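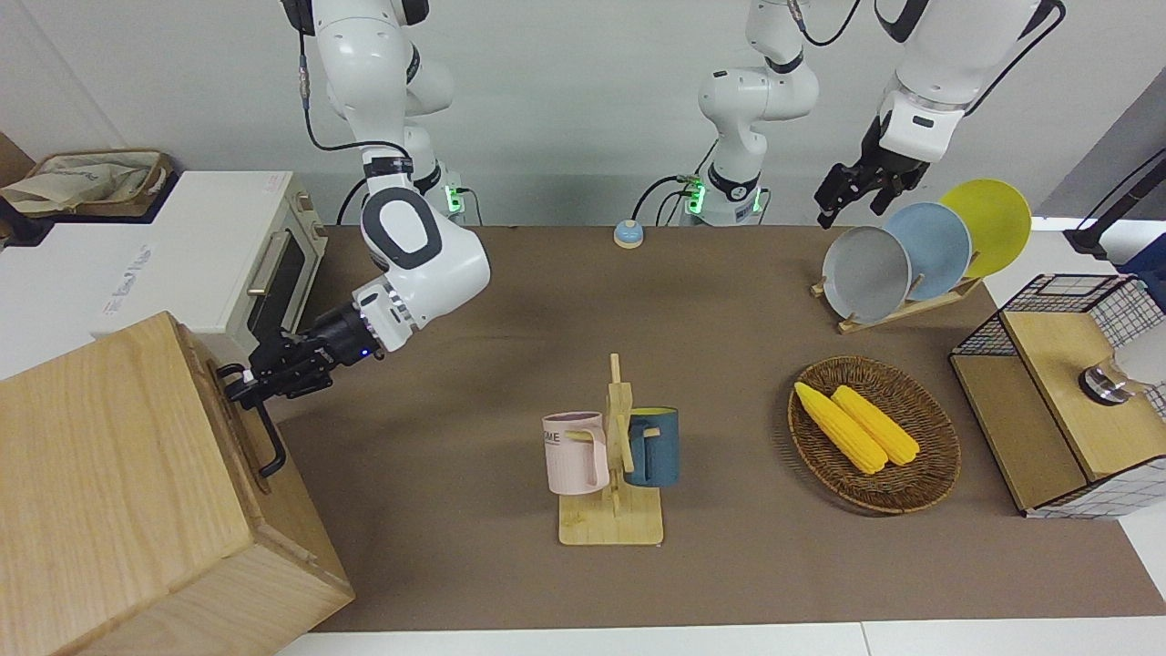 **Who may cross the Garkton Water after the closing of the ferry?**

Any resident of Fullgate may cross, provided that the crossing is entered in the Register and the fare of 12 pence is lodged with the Office before nightfall.

*Extract from the Notices of the Fullgate Ferry Office, December 2008*

The Office wishes to remind residents that the ferry ceased to run in July. The boat has been sold to a firm in Moodley. The landing stage on the Fullgate side remains the property of the Office and is to be kept clear of bicycles.

It has been brought to the attention of the Office that crossings have continued. The Register, which is kept on the shelf inside the ticket window, shows 8 entries for the month of August and a good many more for September. Each is written in the proper column and each is accompanied by the correct fare, left in the tin. The handwriting varies. The Office has compared it with the signatures on the parish roll and has found matches in most instances, although several belong to residents who have been dead for a considerable period.

The Office takes no view on this. The regulations require a name, an hour and a fare. They do not require that the passenger be living, and an amendment to that effect was put forward in an earlier year and defeated.

The Office is, however, obliged to account for the boat. An inspector was sent to Moodley and found it upside down on trestles behind the yard, with two planks out of the hull. The yard foreman confirmed that it had not been moved. The inspector noted that the rope at the bow was wet and had Garkton weed in it. His report was accepted and his travelling expenses were paid.

A watch was then set at the landing stage for 2 nights. On the first night there was fog, and the watchman heard the bell on the far bank rung three times, as a passenger rings it who wishes to be fetched. He did not answer, having no boat. After an interval he heard oars. A woman in a brown coat came up the steps, wished him good evening, entered her name and put her coins in the tin. She asked whether the baker in Zidby Lane still opened early. He told her that the shop had closed. She seemed sorry to hear it and walked up towards the church.

On the second night the watchman rang the bell himself. The Office had not instructed him to do so. His own name appears in the Register at ten minutes past four, outward, with the fare paid. There is no entry for a return.

His post has been advertised in the usual way. The wage is 600 pounds for the season, with lodging over the ticket hall and the use of the stove. Applicants should be able to write a clear hand and should have no family on the far side.

Residents are asked to observe the following until further notice.

- Fares are to be lodged in coin. Old coin will be accepted at its face value.
- The bell is for the use of passengers only.
- Children are not to be sent across alone, or to meet anyone.
- Parcels for the far bank may be left on the bench — the Office cannot undertake to say when they will be collected, but none has yet remained until morning.

The winter timetable is fixed to the door. It has been drawn up from the Register and appears to be reliable.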